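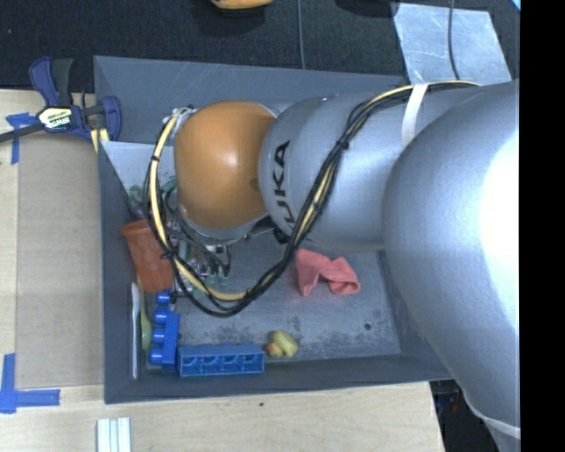 The gray bin on its pale wooden table, small stuff inside.

Bech Small Things — README

Hi! I put this card together so that anyone picking up the Bech collection knows what's in it, how the objects were chosen and how to get the bin back into the state I had it in. It's a plain text file and it lives next to the object list. If you only need the list, open objects.csv and skip all of this.

What it is

Bech is a collection of small household and hobby objects, 1370 of them on the list, that get mixed together in a gray rectangular bin. Each mix is called a fill. There are 4000 fills in the current release, and every one has its own line in fills.csv saying which objects went in and in what order.

The point was to get ordinary clutter. I had used a couple of tidy object sets before and got tired of them: everything was a nice box or a nice can and nothing ever got tangled up with anything else. My own kitchen drawer doesn't look like that (my own kitchen drawer barely closes). So the list leans toward things that roll, nest, bend or hide under each other.

Where the objects came from

Mostly from drawers, mine and other people's. Signe Overgaard gave me two shoeboxes of odds and ends when she moved apartments in June, and they're still my favorite part of the whole thing — hair clips, bottle stoppers, a rubber lizard, game pieces from games she no longer owns. The rest came from thrift stores and a closing-down sale at a craft shop called Cesanari, where I spent more than I meant to.

If an object came from Signe's boxes its ID starts with SO. Craft shop items start with CE. Everything else starts with X, and I'm sorry about that, I ran out of patience with prefixes.

Groups

The objects are sorted into 17 groups. Some of them are obvious (lids, brushes, clips, toy animals) and some are just me making a call. "Soft things" has sponges and felt in it but also two stress balls that are pretty firm these days. "See-through" is a real group, because clear and tinted plastic gave me so much trouble when I was labeling that I wanted to be able to pull those items out quickly. An object is only ever in one group. A see-through lid is in see-through.

How a fill is made

I tip the objects in from a plastic tub, give the bin one shake from side to side, and leave it alone. No arranging! If something bounces out onto the tabletop, it goes back in last, and the fill gets a "y" in the bounced column. Things do tend to slide toward the walls and clump there, and I decided early on to let them.

Between fills the bin is emptied completely and wiped with a dry cloth. Please don't use anything wet. I tried a kitchen spray for a while and it left streaks on the gray metal that took me a whole Monday to get off.

Files

objects.csv — ID, group, short name, weight in grams, main color
fills.csv — fill number, object IDs, bounced y/n, notes
groups.txt — the group names with a sentence or two on each
swaps.txt — objects that broke or got lost and what replaced them

The notes column is free text and I wrote it as I went, so expect typos and some grumbling.

Known problems

Colors are by eye. My "dark purple" and Signe's "dark purple" are different colors, and we both worked on that column.

Weights for the soft group were taken on an old kitchen scale that rounds to the nearest 4 grams. Everything else was done on the better one.

The group called "sison" in the first release is the same as "clips" now. Sison was my working name for the project back then and it got pasted into the wrong cell. If your script looks for it, change it to clips.

A few toy animals have lost legs or tails along the way. I kept them in under the same ID and wrote the damage into swaps.txt.

Using it

Use it for whatever you like, just keep this file with it. If you build your own set of objects on top, please start your IDs with a new letter so they don't clash with mine. The folks on the Ukance mailing list have been using U, so that one's taken.

Corrections are very welcome, especially for colors. Send me the object ID and what you think it should say, and I'll put it in the next update.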